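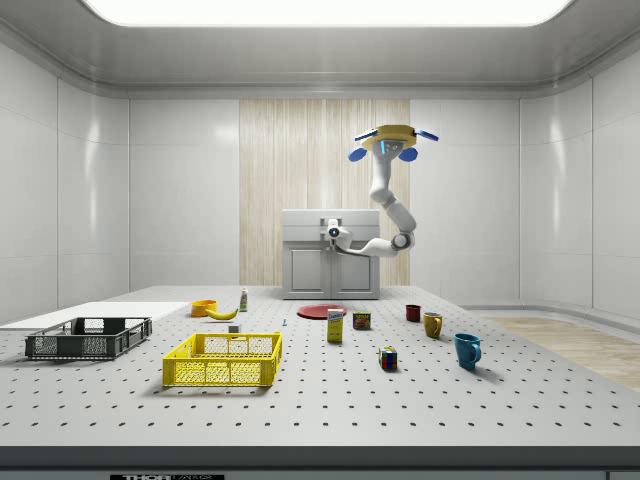
*Reading time: 4 minutes*

# Recording cabinet examples in the simulator

This page covers how to collect teleoperated examples for the Endero policy using the simulated table. It assumes you have the simulator installed and can already move the arm with the hand controller. If you can't, do the Plultenlow warm-up exercises first.

## Before you record

1. Load the table layout. The standard one has the grey cabinet against the back wall, the two crates at the front left, and the mugs on the right half of the table. Leave the small items (banana, cube, red plate and so on) where the layout puts them. The randomiser moves them later.
2. Check that the arm is hanging from its ceiling mount and that the gripper is clear of the cabinet. An episode that begins in contact will be thrown out by the checker.
3. Type your instruction into the task box before you touch the controller. Use one plain sentence, such as "open the left door" or "put the banana in the yellow crate". Don't write "the mug" when there are three of them. Give the colour.
4. Set the recorder to save both views, overview and wrist. An episode with only one view can't be used for training.

## Recording an episode

Press record, wait two seconds, then start. The pause gives the learner a few still samples at the beginning, and the trimming script expects it.

Move at a steady speed. You don't need to be quick. If you stop to think halfway through, the model will learn to stop there as well, so plan the whole move before you press the button. A small correction near the handle is fine and we want some of those. A long search for the handle should be discarded and done again.

Finish with the gripper open and backed away from whatever you were handling. Then press stop.

## Working close to the cabinet

Most rejected episodes come from the cabinet tasks. The wrist view is harder to read than the overview, and from some arm poses it looks upside down. Take a moment to find the doors, the drawers and the gripper before you move.

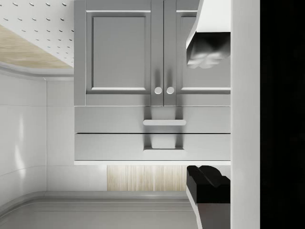 *Source: simulator render, Stunis project. Credit: Wendelin Schwaiger.*

The door knobs are small and sit close together on either side of the seam. Line up with one knob only. If both are between the fingers, back off and try again. Keep the wrist level as you pull, and follow the arc of the door instead of pulling straight out.

The two drawers need different grasps:

- **Bar handle:** close the fingers on the bar at its middle and pull straight.
- **Notch pull:** there is nothing to pinch, so hook one fingertip into the notch and draw it out slowly. Expect to need practice at this one.

Watch the range hood on the right-door tasks. It stands in front of part of that door, and a wide elbow can catch it. Approach from the left. Any episode where the arm touches the hood gets the label `contact_hood`, even if the task was completed.

## Labelling

After each episode the recorder asks for a result. Choose `success`, `partial` or `fail`. A door left slightly open on an "open" task is `partial`. Keep your failures unless the software crashed, as the Bettencourt classifier is trained on them.

Add a note only if something odd happened. "Slipped off knob, second try" is enough.

## How many to record

A full session is 39 episodes, spread over nine tasks. The task list is shuffled for you, so don't skip ahead to the ones you like. The July set had far too many banana episodes and hardly any with the notch pull, and the policy showed it.

The current set holds 3724 accepted episodes. The counter on the start screen updates once the checker has run.

## Uploading

Close the simulator first, then run:

```
endero check --session latest
endero upload --session latest
```

If the check reports missing wrist samples, don't upload. Copy the session folder to the shared drive and send Wendelin Schwaiger the session name. The usual cause is a full disk, so clear some space before starting another session.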